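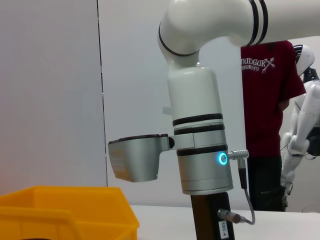

How do I keep small things in open bins without making one big mess of them?

Give each bin one family of things, write the name of the family on the front, and stop filling when the things reach the rim.

I have used this rule in my workshop in Jundville since April of last year, and before that I did everything wrong. I had deep boxes with lids, all the same gray color, and to find one hose clamp I had to open five of them. Now I work mostly with open plastic bins in strong colors. Below are the habits that stayed with me. Some are mine, some I took from other people, and one or two came from readers of this page.

Choosing the bin

A yellow bin is easy to find with tired eyes. I tried dark blue first, because it looked serious, but black screws at the bottom of a dark blue bin are not visible in the evening. Yellow shows the small dark parts very well. For light parts, such as white wall plugs, I prefer red or green.

Look for a thick lip. You will carry the bin by this lip many times, and a thin one bends and hurts the fingers. Press it with your thumb in the shop. If it gives way when the bin is empty, it will give way more when the bin is full of nails.

A rectangular bin uses the shelf better than a round one. Measure the depth of the shelf before you buy, and measure again at the back, where the wall is perhaps not straight. My bins from Dinu were two fingers too long, and they now live in the garage with the potatoes.

Dividing the inside

Many bins have a ridge or a slot where a divider can go. If yours has not, cut a piece of stiff cardboard a little wider than the bin and push it in with a slight curve. It holds by its own pressure. Cardboard is good for the first month, while you still change your mind. Later you can cut the same shape from thin wood.

Do not make too many compartments. I made six in one bin and after a week three of them had the same washers inside. Two is enough for most things: the sort you use and the sort you keep for later.

Labels

Put the label on the front wall, never on the rim, where your hand will rub it off. I write in pencil on masking tape for the first weeks, then with a marker when I am sure. Hòa Tô wrote to me that she also tapes one piece of the contents to the outside, for example one hinge or one hook, and her children put everything back correctly without reading. I copied this and it works well for me too, except with things that are heavy.

Cables and plugs

Cables should not go in a bin with anything else. They catch the small parts and pull them out. Make a loose loop, as wide as your hand is long, and close it with a strip of old fabric. Do not bend the cable sharply next to the plug – this is the place where it usually breaks. For cables which stay connected on the bench, leave a soft curve hanging down, and check that no drawer closes on it.

Washing

Plastic bins from a workshop collect a gray, sticky dust. Warm water and dish soap are enough, with an old toothbrush for the corners and under the lip. For oil I use a little Pundo paste on a rag, then soap again. Let them dry upside down on a towel overnight. If you put steel screws into a bin which is still damp, you will have rust very soon.

The full bin

When a bin reaches its rim, I do not buy another one. I empty it on a newspaper and I look for the bent, the rusty and the ones without a partner. The last time I did it with the wood screws I found 100 of a size I do not even have a screwdriver for. Jacinto Medrano, my neighbor, took them for his fence.

Good bins can also be bought used. I got mine from a Privska shop that was closing, and after one good wash they were as nice as new ones. Smell them before you pay – the smell of solvent stays in the plastic for years.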